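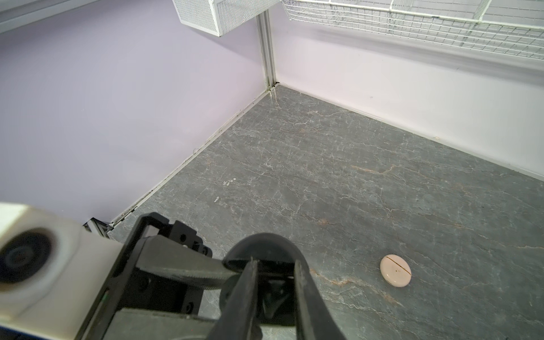

The corner by the metal post, with the small pink round thing on the floor.

Corners and Floors
October 2022
By Oskari Lehtinen

In September I started to look more carefully at the corners of our workroom in Andcombe. I like the grey floor best - it has white veins like thin branches, and a few orange ones between them. One of these makes a nice curve. A little dust stays in the seam under the lavender wall, and two small white marks are still on my list for cleaning. Next I will add the shelves and the window side, when they are tidy enough to show.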